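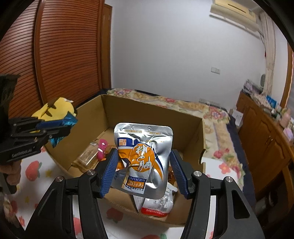

COMMUNITY > Neighbors and Good Causes

Care boxes from Allthorpe get a little sweeter this April

By Mareike Pfeiffer
April, 4:15 p.m.

Anyone who has ever been far from home with a bad cold or a big exam will know what a parcel can do for a person, and the people behind the Allthorpe box drive have been thinking about that all winter long. Their spring round is now being packed, and this time there are snacks and soft toys going in together, so that whoever lifts out the contents finds something to eat and something to keep.

The drive sent out 247 boxes last year, mostly to students and young families who had moved away from Stadley. Dörte Buschmann started it in her own spare bedroom and still does a good deal of her packing at home, where the strawberry tablecloth comes out for the job and the flowered quilt stays on the bed behind it.

"I like to have everything within reach and a pot of tea going," she said. "You put in a bag of something crunchy, then a toy, then another bag, and before you know it you're wondering what the person will open first. I always hope it's the toy, but I know perfectly well it will be the snacks!"

Packaged foods make up most of what goes in, from small packets to shiny foil pouches, and many of them are brands that families remember from home and can't easily find where they live now. Plush toys are welcome in any color, as long as they are clean and small enough to share a box with the food.

Ciarán Keane, who drives the finished boxes to the post office, says 59 are already spoken for and there is room on the list for 40 more. He would also be very glad of plain cardboard boxes, and a roll or two of good tape (the cheap kind, he says, gave him a miserable afternoon last fall).

Donations can be left at the Haberkorn bakery on Mill Street until the end of the month, any time before 5 p.m. Please check the dates on food before dropping it off, and leave out anything made of glass.

Related stories
Haberkorn bakery brings back its seeded rolls
Stadley library adds 50 picture books in four languages
Gisela Lenz on forty springs of quilting
Allthorpe footbridge to reopen after repairs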